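Search this site
Enter keywords

What the Floor Remembers
Terrazzo is back in public buildings, and the repair trade is short of people who can match it

By Kjell Vik

The floor of the Ellach municipal library covers 2,232 square feet and was poured in a single summer. It has two expansion joints, both in the wrong place. The cracks run from the door to the old circulation desk, following the line of a steam pipe that was buried in the slab and later abandoned.

Cracks of this kind are the most common defect in cement terrazzo. The topping is thin and stiff, and it is bonded to a base that moves with temperature and load. Divider strips are supposed to control where the movement shows. When the strips do not line up with the joints in the slab below, the topping breaks on its own line.

Filling the crack is simple. Hiding it is harder, and most of the cost of a repair lies in the matching. A terrazzo mix has three variables that the eye picks up at once: the color of the binder, the color of the chips, and the range of chip sizes. A fourth, the spacing of the chips, is usually noticed only when it is wrong.

Björklund, the contractor on the Ellach job, made 10 sample tiles before one was accepted. The first few were rejected for the binder, which cured lighter than the original. The later ones failed on chip distribution. Old floors were often seeded by hand, with extra stone thrown onto the wet surface and rolled in, and a premixed batch does not reproduce the result.

Light gray grounds are the least forgiving. A dark binder absorbs small errors in tone, while a pale one shows every patch as a halo. Adding colored flecks helps, provided the proportions are held. Too much red in a small patch reads as a stain from across the room.
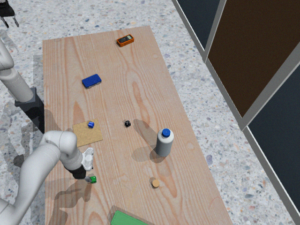
Cement or epoxy

Most new terrazzo is set in epoxy. It is thinner than cement terrazzo, cures faster, and accepts a wider choice of pigments. It also resists staining. Its weak point is moisture rising through the slab, which can break the bond and lift the topping in blisters. A moisture test before the pour is standard practice, and skipping it is a frequent source of claims.

Epoxy should not be used to patch a cement floor if the patch is larger than a coin. The two materials polish at different rates. A patch that is flush on the day of grinding will stand slightly proud after years of foot traffic, and it will hold a different shine.

Grinding

The Ellach repairs were ground wet, starting with a coarse metal-bond diamond and moving to finer resin pads. Between the coarse and fine passes the surface was grouted to fill pinholes and left to cure. The full floor was then honed together so that the old and new areas would share one finish.

Iltar, which supplied the marble chips, no longer works the quarry that produced the original red. The replacement came from a second source, Kandham, and is slightly browner when dry. Under sealer the difference is small. The library accepted it in writing, and the leftover chips, 55 pounds of them, are stored in the basement for the next crack.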